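About Brirnham Garden Walls

Brirnham Garden Walls builds and repairs retaining walls, garden steps and drainage for homes and small commercial properties. We work in stone, concrete block and timber. Most of our jobs are on sloping lots, where the yard is hard to use or the soil has started to move.

How we started

Everett Castellanos started the company with one truck and a rented compactor. He had spent years on road crews building embankments and culverts, and neighbors kept asking him to look at walls that were leaning. The first paid job was a block wall behind a house on a steep corner lot. It took him most of March, working by himself, and he still drives past it.

Jahangir Seneviratne joined as a partner when the work got to be too much for one person. He came from a stone yard and brought the dry stone side of the business with him. The two of them still run the company. Everett looks after estimating and site work. Jahangir looks after materials and anything built from natural stone.

We kept the name Brirnham because that was the name of the lane where the first yard was. We have since moved to a larger place with room for pallets and covered parking for the machines, but changing the name on the trucks never seemed worth the trouble.

What we do

Retaining walls are the largest part of our work. We build new ones and we take out and replace old ones that have failed. When we look at a leaning wall, the first thing we check is where the water goes. A wall that was put up with no gravel behind it and no drain at the base will hold for a while and then start to push out, usually after a wet winter. Rebuilding the face without fixing the drainage only starts the clock again, so we don't offer that as a repair.

For low walls, up to 4 feet, we usually work from our own drawings. Anything taller, or any wall holding up a driveway or a building, goes to an engineer before we price it. Local rules differ on when a permit is needed. We check with the building department for each job and tell you what they say.

We also build steps and landings, usually as part of a wall but sometimes on their own. Steps outdoors need to be deeper and lower than the ones inside a house, and they need to shed water to one side or to the front. We set every step on a compacted base and we keep the rise the same from bottom to top.

Drainage work includes French drains, catch basins, dry wells and regrading. Some customers call us for a wall and end up needing only a drain and a few loads of soil. That is a smaller bill for them and a shorter job for us, and we will say so when we see it.

Dry stone walls are built without mortar. They suit older houses and informal gardens, and they drain well by their nature. They are slow to build. Jahangir lays most of the stone himself with one helper, so there is normally a longer wait for this kind of work.

What we don't do

We don't pour driveways, build decks or put in pools. We don't mow or do seasonal cleanup. We do a small amount of planting along the tops of our own walls, but for a full planting plan you will want a garden designer. We can work from a designer's drawings and often do.

Materials

Our standard block is the Fumov, in the straight face and the split face. We picked it after trying several others because the pins line up easily on curves and the color is the same all the way through, so a chip doesn't show much. For caps we use either the matching piece or cut stone.

Building stone comes from the Debnath yard, where Jahangir used to work. He goes over to choose it in person. If you would like to go with him and pick from the pallets, ask when you book. Timber is ground-contact rated. We don't use old railroad ties, and we will haul them away if you have them.

The people you will meet

Kasun Herath is our lead foreman and will be on site on most days of your job. He lays out the wall, checks the base before the first course goes in and signs off on the drain before it is buried. If you have a question while work is going on, ask Kasun.

Arif Sikder runs the excavator and the skid steer. He is careful around trees, fences and septic lids, and he would like to know about all of them before he starts. If your yard has a sprinkler system, please mark the heads.

Anjana Mondal runs the office. She answers the phone, sets the schedule, files the permit papers and sends the invoices.

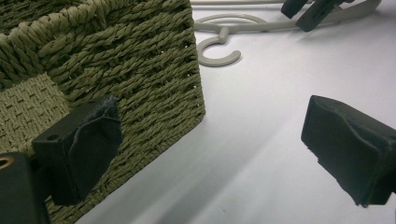

How a job goes

You call or write, and Anjana sets a time for a site visit. Everett comes out with a level and a tape and spends up to an hour in the yard. There is no charge for this visit within 65 miles of our shop. Beyond that we charge for travel, and we take the charge off the bill if you go ahead.

You get a written estimate with a sketch. It lists the length and height of the wall, the block or stone, the drain, where the spoil goes and how we plan to get the machine in - side gates are often the sticking point. Our smallest job is $3000. Below that the cost of moving the machines makes it poor value for everyone.

We ask for a deposit when you book and the balance when the work is finished and you have walked it with Kasun. Before we dig, we have the underground utilities marked. Private lines, such as power to a shed or gas to a grill, are not covered by that service, so please tell us where they run.

After we finish

We come back once in the first year to look at every wall we build, preferably after a heavy rain. We look for settling at the ends and check that the drain outlet is clear. Our workmanship is covered for 2 years. The block maker's own warranty is separate, and we give you the papers for it.

Customers who want regular checks after that can join our yearly inspection list, which we call Ollolow after the customer's dog that was on every page of the first inspection report. You can leave the list at any time.

Contact

Call the office or use the form on our contact page. A few photos of the slope and a rough measurement of its length help us a good deal. Spring fills up early, so if you are hoping for work then, get in touch over the winter.

Page last updated 17 January 2025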